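Catalog > Bedroom > Small cabinets > Floluvis bedside cabinet

Floluvis bedside cabinet, one drawer, medium brown

By Liudmyla Dovhaniuk, May 29, 2022
14 comments | 31 shares

The Floluvis is the small cabinet we get the most letters about, so I have rewritten this page with the answers inside. It is made for us by Unidura in their Clostville workshop, item number 2483. It comes flat in one carton, with the drawer already assembled.

The cabinet is 388 mm wide and 772 mm high. Please measure the place beside your bed before you order, and add a little space for the skirting board. The height was chosen for the thicker mattresses. If your bed is low, like a futon, you will find it too high for a glass of water at night, and I would advise the Derese night table instead.

The body and the drawer are wood, with the same medium-brown finish. We sell it only in this color. Customers ask sometimes for white, but Unidura has no plan for it this year. The finish can be wiped with a soft cloth, a little damp, and then a dry one. Please do not use products with alcohol, they leave a dull mark.
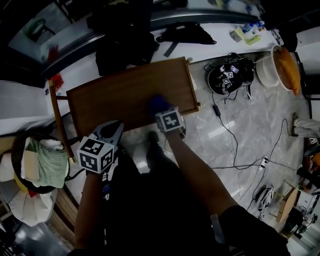 The drawer is the part that needs some patience. It must go in level. If one side enters before the other, it will stop after a few centimeters, and pushing harder only scratches the inside of the cabinet. Pull it back completely, hold it with both hands and start again. A small amount of candle wax on the wood helps very much in dry weather – I do mine at the start of winter.

In September Hervé Rolland changed the instruction sheet, and the drawer step now comes before you fasten the top. If your sheet is the old one, with the drawer as the last step, write to us and we will send the new one by mail. You can also follow the old order, it only takes longer.

In the carton: body panels, top, back panel, drawer, 6 long screws and a bag of small fittings. You need a medium Phillips screwdriver, which we do not include. The assembly takes nearly an hour for one person.

Spare drawers can be ordered alone. Please write the item number and the month of purchase, because the older drawers are a few millimeters narrower and they do not fit in the new body. Nuria Worku answers the spare part letters, usually in two working days. Knobs and screws we send free in the first year.

Delivery is to your door, without carrying upstairs. If the carton arrives with a crushed corner, you may still accept it, but please take a photo before opening – this makes the claim much easier for everybody. Returns are possible for 30 days if the cabinet is not yet assembled.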